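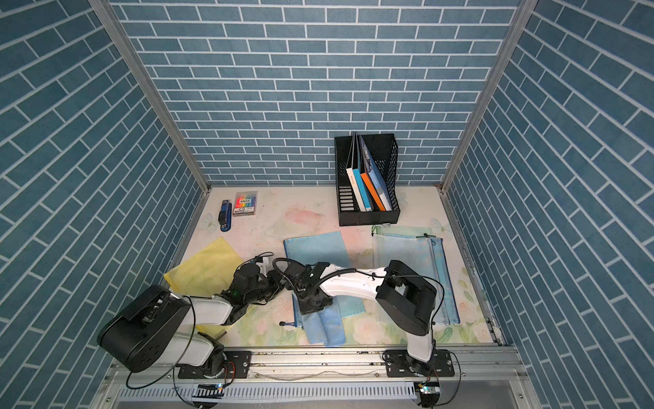
Call for actors and crew: "The Ferry Tax"

Grirham Players are putting together a company for our November production and we would love to hear from you, whether you've been on stage all your life or last did it in eighth grade. The play is "The Ferry Tax," a new comedy-drama in two acts by Imke Stüber, and we get to give it its very first full staging!

It's set in the river town of Vullberg over one long night. The council has doubled the toll on the only ferry, the ferryman has locked himself in the wheelhouse, and his two grown daughters (who haven't spoken in years) are stuck on the same landing waiting for him to come out. It's funny, it gets loud, and the last twenty minutes are very quiet. We did a reading of an early draft in the spring and people stayed in the lobby arguing about the ending until we had to turn the lights off.

Volker Hinrichs directs. If you saw his "Wisia" two seasons back, you know he likes a bare stage and a cast that never really leaves it, so expect to be on for most of the night even if you have six lines.

Roles

Anton Demirtaş, the ferryman, 60s. Heard more than seen in Act One. A strong voice matters a lot.
Selin, his older daughter, 35 to 45. Dry, tired, very quick.
Mina, his younger daughter, late 20s to 30s. Sings one song without accompaniment.
The Toll Clerk, any age, any gender. Physical comedy.
Chorus of passengers, 9 people, ages 16 and up. They also play the river, the council and a brass band. No instruments needed, just a willingness to make the noises.

All ages given are playing ages. We cast openly, and we'd be happy to see people for more than one part.

Auditions

Come at 6:30 pm on any of the 3 audition evenings; dates go out by email when you sign up. You'll read from the script in pairs and small groups, and there's a short movement warm-up, so wear something you can sit on the floor in. No monologue needed. If you're reading for Mina, bring a verse of any song you like.

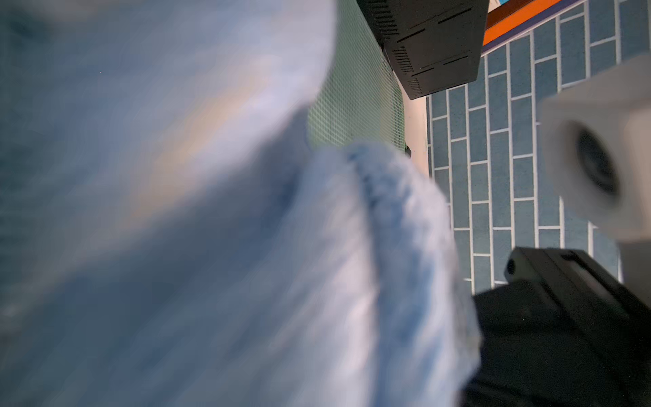 Soft textures in pale blue and white.

Backstage

We need a stage manager, two people for sound, a lighting operator, and anyone who can sew or wants to learn. The costume list is short but there's a lot of distressing and dyeing to do, and it's honestly the most fun room in the building. Set work happens on weekend afternoons and you can drop in for an hour or stay all day.

What to expect

Rehearsals run two evenings a week from 7:00 to 9:30 pm, with a third added in the last two weeks. Everyone in the company is unpaid, apart from a $200 travel fund we share out among people coming from farther away. Scripts are provided. There is no membership fee.

The building has a ramp at the side entrance and an accessible restroom on the same floor as the rehearsal room. Large-print scripts are available, please ask when you sign up.

To sign up, leave your name, email and the role or job you're interested in on our message line, extension 3668, or add yourself to the sheet at the box office. Imke will be at all the auditions and is very glad to talk about the play. Bring a friend!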